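Marneck's photography essays, worth it?

tarn_lily
Apr 10, 2023
The Fonunholm reissue is 124 pages for the price of two proper photobooks. Has anyone finished it?

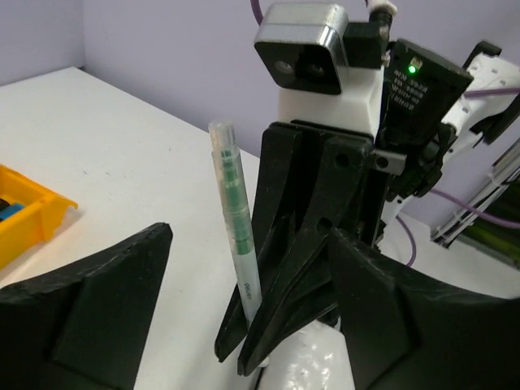 Reply 2
oldfixer
Finished it, wasn't moved. Francine Vachon's introduction calls it "essential". She also edited it.

Reply 3
weerakoon_fan
Bit unfair. The chapter on portraits is very good.

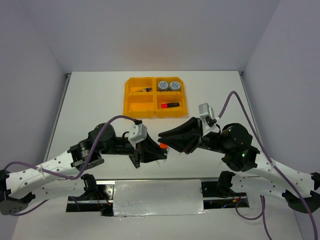

Reply 4
oldfixer
Good in January's magazine too, where it was free. I count 69 pages of new writing.

Reply 5
tarn_lily
Library copy for me, then.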